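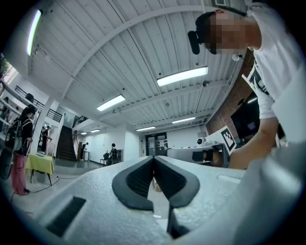 About Justitz House

Justitz House is a small school for people who want to read the world's scriptures in the languages they were written in. We teach Biblical Hebrew, Quranic Arabic, New Testament Greek, Church Slavonic and classical Chinese for Buddhist texts, mostly in the evenings, mostly to people who have spent the day doing something else entirely. We love it and we hope it shows!

How we started

The school began at a kitchen table in Plotska Street. Ruxandra Ardeleanu had been asked by a neighbour what the Slavonic words around an old icon said, and one evening of spelling them out turned into a winter of them. By spring there were 6 regulars and not enough chairs, and Aqeel Ansari, who had been coming along for the Slavonic, offered to teach some Arabic in return. He still says he got the harder half of the bargain.

We moved into the old Justitz printworks a couple of years later and took the name from the sign, which was painted so thickly on the brick that it seemed a shame to argue with it. Now we have two classrooms, a reading room that gets the afternoon sun, and a kitchen with a very good kettle.

What we teach

Every language begins with the alphabet (or in Masaru's case the first 300 characters, taken gently over the year). After that we get into real texts as quickly as we can. In Hebrew that means Ruth and Jonah. In Arabic we start with the short surahs at the end of the Quran, which many of our students already know by heart and have never looked at word by word. Greek students meet Mark's Gospel before Christmas, and the Slavonic group reads psalms, sings a few of them too, and can be heard from the car park.

Classes run from 7 until 9 in the evening with a break in the middle. Please do stay for the break, as a lot of the best questions turn up over the biscuits.

We also run Side by Side, our favourite thing in the calendar. Each January we choose a story that more than one tradition tells — Joseph, say, or the flood — and the language groups read their own versions aloud to each other, translating as they go. It's slow and noisy and people get quite heated about prepositions.

Who comes

All sorts. We have had an imam and two trainee vicars in the same Hebrew class, a retired bus driver who reads better Greek than most of the staff, and plenty of people with no religion who simply like old books. You don't need to believe anything in particular, or to stop believing it, to study here. We teach grammar and reading. Questions of doctrine belong to your own community, and if you ask a teacher to settle one you'll be sent back to the verb.

We do ask that texts are handled with care, and teachers will explain what that means in their own classes. In Arabic, for instance, copies of the Quran are kept on the top shelf and never put on the floor.

The teachers

Ruxandra Ardeleanu teaches Church Slavonic and looks after the timetable. She sang in cathedral choirs for years and will find out whether you can hold a tune.

Aqeel Ansari teaches Arabic at all levels, including a beginners' group for parents who would like to keep up with their children.

Precious Navarro teaches Hebrew and Greek and wrote our beginners' Greek workbook, now in its third printing with most of the accents in the right place.

Masaru Minami teaches classical Chinese through the sutras and runs the brush-writing afternoons.

Marta Boiko is our librarian. The reading room holds some 400 grammars, dictionaries and commentaries, many of them left to us by the Kravets family, and students can borrow 2 at a time. Marta is also the person to ask about large print and about fees if money is tight.

Come and see us

New groups start in September and January. You're very welcome to sit in on a class first, free of charge — just ring or write so we can put out a chair. The side door on Plotska Street is the one with the step-free entrance.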